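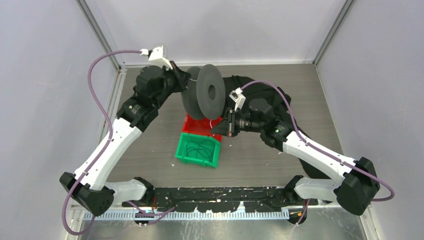 Clovorside, October

4.2 Handing over the spool

Yule, our planner, treats each arm as a colleague it has never met. Before the right gripper may close on a flange, both arms must agree on where the spool is, and in early trials they rarely did. Jana Mühlbauer cut the pose update to 33 ms – the arms now disagree faster. 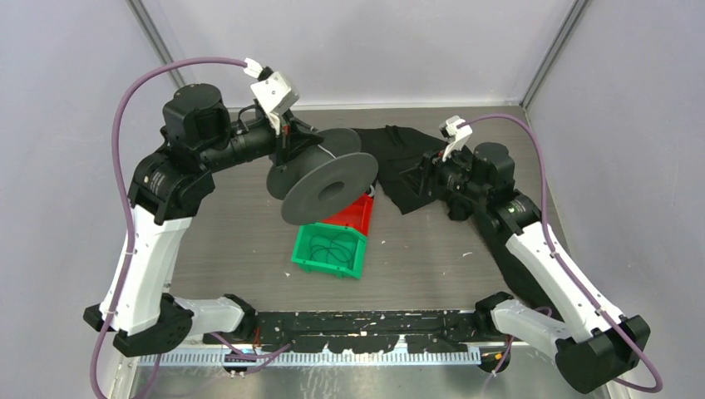 Figure 3. Left arm holding the spool behind the bins; right gripper near the cloth.

The cloth has no model in Yule. We treat it as a flat keep-out zone, a view of fabric that 49 of our 1,000 logged plans failed to survive.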